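Teaching by Wiping: A Conversation with Leena Kiiskinen

5 February 2021

Leena Kiiskinen has a stain of something green on her sleeve when she opens the door, and she asks me to step over the cables. The office of Gruvton is on the upper floor of a building which was earlier a school for textile work. The firm makes no robots. It makes examples, and it sells these examples to the people who want their robots to learn from them.

I came to know her name from Harvey Bouchard, who leads the learning team at Birkevness and who has been buying recordings from Gruvton for nearly two years. He wrote to me that she was "the only supplier who sends back our own task list with corrections." I wanted to see what kind of corrections these were.

"It was a list of household tasks," she says, and brings me tea in a measuring cup, as all the other cups are in use for a recording. "Wipe table. Wipe shelf. Wipe door. I asked Harvey, from which side does the person come? Is there something standing on the shelf? Does the cloth begin in the hand or on the table? He had not written it. For a human it is the same task. For a model these are different tasks with the same name."

Kiiskinen studied speech therapy before she changed her field. She says the change was smaller than people think. In both kinds of work she was looking at the same short movement many times and trying to say what was different in it. She worked first as an annotator, drawing the borders between one action and the next in other people's videos, and after some years of this she became impatient with the videos.

"The person in the video was always performing," she says. "They opened the drawer so beautifully. Nobody opens a drawer like this at home. So I thought, I would prefer to make the material myself, and make it a little bit ugly."

Gruvton has now 14 collectors. They go to real places, such as offices, corridors, kitchens and small shops, and they do there ordinary jobs while their hands and their view are recorded. Every collector works for 6 hours in a day, but the recording time is much less than that. The rest goes to calibration, to moving between places, to charging batteries and to a form which Kiiskinen calls "the boring paper." On it the collector writes what the task was, what was touched and what went wrong.

I ask her if the things that went wrong are thrown away. She shakes her head already before I finish the question.

"In the beginning we did throw them. I am ashamed of it a little. A collector dropped the cloth, picked it up again and continued, and we deleted the whole episode. Then the policy at Birkevness was trained, the robot dropped the cloth, and it stood there. It had never seen a dropped cloth. Now we keep it, with a mark. If the recovery is good, it is maybe worth more than the clean episode."

The project that she speaks about most willingly is named Nunddale, and it is a collection of cleaning and tidying tasks on objects which are fixed in public buildings. She chose the objects together with Bouchard. Tables are not included. They had, she says, enough tables for the rest of their lives. In place of them there are handrails, letter boxes, window sills, the upper sides of cabinets and the frames of notice boards.

"The upper side of a low cabinet is very interesting," she says. I must have looked doubtful, so she explains it with her hands over the desk. "You look down on it, so you see the top well, but you see the front badly. The arm goes over and covers a part of it. The corner is where people change the grip of the cloth, and every person does it in another way. One of our collectors folds the cloth two times before he starts. Another one makes a ball."

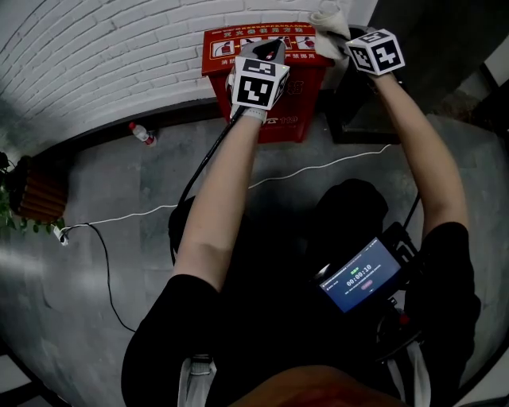

How do you decide that one task has enough examples?

The team holds back a few places from training and tests the model on them after each new batch. When new recordings of the same task no longer change the result in those places, they stop and go to the next task.

This stopping rule has caused some arguments. Bouchard, whom I reached later by phone, told me that his engineers would often like to continue. "They see the curve become flat and they think that one more week will lift it," he said. "Leena tells them to give her a new building. Usually the curve moves again after that. It was a cheap lesson, but we needed to hear it more than once."

The processing of the recordings is done with a program called Kwak, which was written inside the firm and which Kiiskinen describes without much love. It puts together the positions of the hands with the video and refuses an episode if the hands are lost for too long. In May it refused almost everything from one glass corridor, and the team spent many evenings before they understood that the sunlight was the problem. They now visit such corridors in the morning.

She is strict about pace. New collectors work too slowly, she says, as if somebody would be giving them a grade. She lets them do the first day only for practice, and she talks with them about other things while they wipe and carry, so that their hands become normal again. When I ask what normal is, she thinks for a long time.

"When they stop to look at their own hands," she says, and then she corrects her English herself. "When they stop looking. Excuse me. This is a big difference."

Before I leave I ask about the green stain. It is from a marker pen, used for labeling the cloths, of which there are 6 kinds in the Nunddale set. The beige ones are her least favorite, because they are hard to tell apart once they have been through the laundry. The next recordings will be in a library, where the window sills are deep and the staff has asked that everything be finished before the readers arrive.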